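Good evening, and thank you for having me back at Wornalbridge. I was asked for twenty minutes on how a small club gets through a cup run, and anyone who has sat next to me on the team bus knows I can do a good deal more than twenty minutes, so do wave at me if I drift.

(Wait for people to sit down. Say thank you to Dennis Bellamy for the hall.)

I want to start with the Sirnier match, even though we lost it, since most of you were there and stood through the rain for it. We had 342 through the gate that afternoon, and for a club our size that is a wonderful crowd.
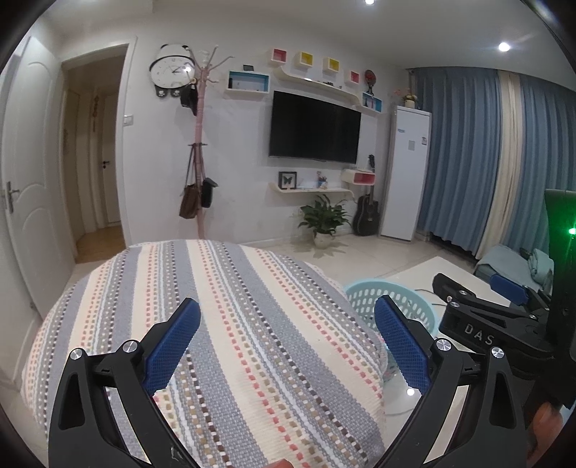 Gaétan Dufour
Assistant coach, Wornalbridge

We went into Sirnier with a back four that had never started a match together. Emerson Toledo was suspended, our regular left back had a bad ankle, and I had spent most of the week telling everybody it would be fine. For an hour it was fine! We sat deep, we let them have the ball out wide where they couldn't hurt us much, and we broke quickly whenever it came loose. Then our legs went. You could see it in the small things first — a throw-in taken slowly, a midfielder jogging back when he would normally sprint — and by the time they scored we had been hanging on for a good ten minutes.

(Slow down here. Let them remember it.)

So what did we change before the replay of the Pettigrew tie in October? Less than people think. Desmond Esposito and I sat down with the match notes and agreed that we had been making our substitutions too late. We had a bench full of fresh players and we were treating it like a fire alarm, something you only touch when there is smoke. Against Pettigrew we made two changes early in the second half, and I will admit my heart was in my mouth, with the score level and Mirjam Strebel, our physio, giving me a look from the far end of the bench.
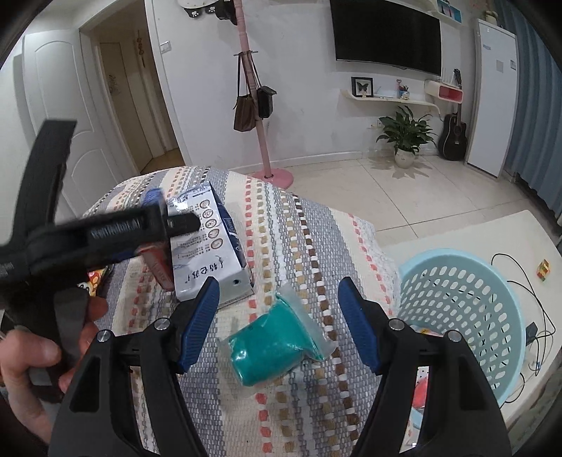 Resting players between cup ties is the other half of it, and I was slow to learn this one. With 14 fit players you can't rest anybody properly, you can only take turns being tired. We started giving the starters a full day at home after a cup match, with no gym and no running, and I told them to lie down and stay down. A young player always wants to be doing something. I had to be quite firm that a day off means a sofa and something soft like that striped cloth on the slide to put your feet up on, and your phone in another room if you can bear it. The ones who listened were noticeably sharper by the next session.

(If time is short, skip to the winner.)

Now, the winner against Pettigrew. Roughly 95 percent of the people who talk to me about it say it was a lucky bounce, and I always smile and let them have it. But we had worked on that near-post run all month, and Emerson was exactly where he was supposed to be when the ball came off the defender's knee.

(Questions. Ask Desmond to take anything on the youth side.)

Contact the club office | © Wornalbridge | Back to top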